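Notebook, Cirnel bench, cloth handling
6 January 2021

Back on the T-shirt set. Count at start of day was 239 usable episodes in the Flandik folder, all flattening from a crumpled start. Goal is 503 before we retrain, so still a way to go.

Changed before starting:
- Episode cap is now 15 seconds longer. Too many of the good ones were getting cut while the second sleeve was still being pulled out.
- Wrist view exposure locked. On auto it drifted every time a dark shirt came in close, and the shirts after it looked washed out for the first second or so.
- Start poses: drop the shirt from above the table, don't place it. My placed heaps all look alike when you scroll through them.

Morning went to the gray and navy shirts. Slow. The thin gray one slips when the grasp is only on one layer, and I threw out a run of episodes where the operator (me) regrasped four or five times in the same spot. Keeping two of those with a "regrasp" tag. The model should see some recovery, but not that much of it. Need to agree with the Karppinen side on what counts as one attempt. Their sheet says any close of the fingers, mine says any close that touches cloth. The numbers won't compare until we pick one.

After lunch, pink shirt. Much easier to teleoperate because the folds show up well against the white. I tried to vary where the first pinch goes: collar, hem, sleeve, middle of the body. Middle pinches are the ones the current policy does worst on, and we have few of them. It tends to take hold and then drag the whole heap sideways. Added a label for it, "center gather", and went back through the older episodes to apply it.
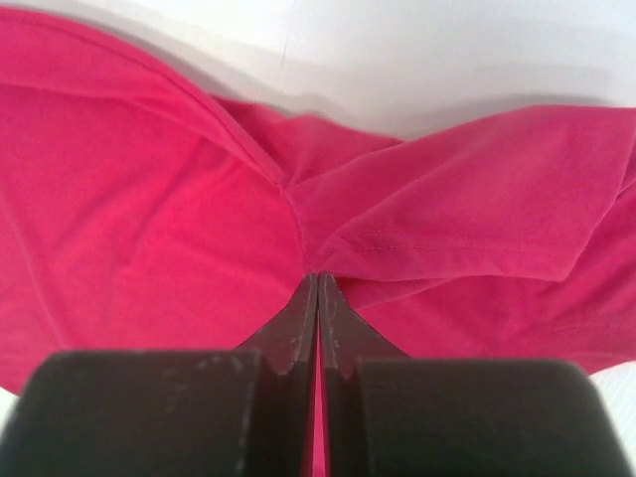
Wrist view, pink shirt, center gather. Tips closed on a fold, sleeve hem stitching visible at right.

Stitching is worth keeping sharp. The hem line is one of the few things that says which part of the shirt you are looking at from this close, and the annotators asked for it. If focus gets moved again, check on a hem first.

Fingertips are scuffed on both sides. Leaving them alone until this set is finished, so they look the same in all of it. Put the spare pair in the drawer with the Conell mount.

End of day count 317 after cleaning. Two episodes lost to a full disk, my fault, old calibration runs were still on there. Cleared now.

Next:
- more center gathers, other colors
- inside-out shirts, none so far
- ask about the attempt definition
- copy the Flandik folder to the server before touching the labels again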